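Chapter 4
A Place for the Screwdriver

Every workshop begins tidy. It stays that way until the first job, when the tape measure goes down on the nearest flat surface and is not seen again until spring.

Oldřich Zeman ran the repair room at Wadura for 18 years and kept a notebook of what people asked him. The most common question had nothing to do with wood, wire, or paint. It was "Have you seen the screwdriver?" He usually had. It was in the asker's back pocket.

This chapter is concerned with storage, a subject most students skip on the way to the power tools. We ask you to wait. A drawer will hold up to 70 hand tools and let you find one of them, generally a chisel, generally with your thumb. A wall board holds fewer and hides none of them. It also shows you the gap where a tool ought to be, and a gap is much harder to argue with than a closed drawer.
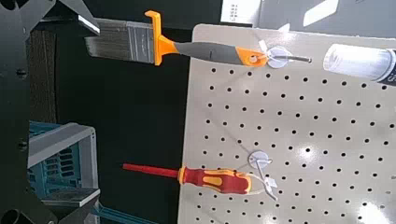

Figure 4.1 Paintbrush and screwdriver on a white pegboard, each on its own hook.

Note the hole in the end of the paintbrush handle. Many beginners own such a brush for years and store it standing in a jar on its bristles, which soon take on the shape of a bad haircut. Hang it up. A screwdriver often has no hole to hang by, so it needs a hook that grips or cradles the handle.

Before you put up a single hook, lay your tools on the floor and move them around until the arrangement makes sense. Hanane El Ouafi, who planned the boards at Dasen, spent a whole afternoon in March doing this and was accused of playing. Her layout is still in use. The one her accuser made has been redone twice.

In Section 4.1 we sort tools by how often they are used, a figure people tend to guess wrong in their own favor. Section 4.2 covers hooks and spacing. Bring a pencil, and remember where you put it.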